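Aceptar cookies | Configurar | Rechazar

3.2. Pavimento, bordillo y señalización del vial de acceso

El inventario de Grekard atribuye al campus de Torres 3741 metros de vial «en estado óptimo». La categoría nos parece poco útil. No distingue entre una superficie limpia y una superficie sin juntas abiertas, y tampoco dice quién hizo la valoración ni con qué luz. Veloso ya había advertido que los inventarios de este tipo suelen calificar el trazado y dejar fuera el firme.

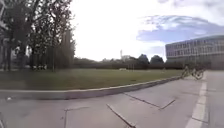
Conviene además separar las manchas de las juntas, que el inventario agrupa bajo un solo epígrafe («alteraciones»). Una mancha oscura puede no tener ninguna consecuencia para quien camina o circula en bicicleta; una junta diagonal respecto al sentido de la marcha quizá sí la tenga, aunque los datos disponibles no permiten afirmarlo. El método Harkard asigna a ambas el mismo peso, decisión que sus autores no justifican.

La figura 2 muestra el tramo recto que lleva al edificio curvo. Las marcas blancas discontinuas siguen siendo legibles y el bordillo izquierdo presenta un canto algo desgastado, dato que no figura en ninguna de las 1207 fichas consultadas. Tampoco se recoge la junta diagonal entre losas. Que el césped contiguo aparezca apagado y pardusco en algunas zonas no autoriza, a nuestro juicio, a hablar de «deterioro del entorno», como hace el informe de mayo.

Figura 2. Vial de hormigón y fachada curva al fondo.
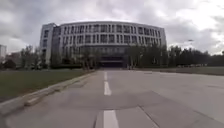
3.3. Límites de la comparación

Las fichas de Urkberg se redactaron a escala 1:1000 y no admiten una lectura losa a losa. Cualquier coincidencia con nuestras observaciones debe tomarse con reserva.

Contacto: Benvinda Veloso | Compartido 2 veces | Volver arriba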